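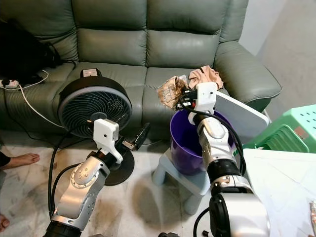 Right arm over the bucket with the crumpled paper, left arm at the fan.

Recording the bucket task

1. Set the bucket on the stool within reach of the right arm. Check that the arm cables do not snag at full extension.
2. Start a new episode before the arm moves. Grasp the paper, carry it over the rim, open the gripper, and hold still for 2 seconds.
3. Stop the episode. Mark it keep or discard right away. Discard any episode with a second grasp attempt.
4. Move the bucket a few inches and crumple the paper again. Leave the fan and the sofa alone until you have 100 kept episodes, then change the room.

The Lultley set needs 3000 episodes. A first training run on 146 is enough to show whether the wrist angles were logged correctly. Send bad logs to Ottmar Stüber with the episode number.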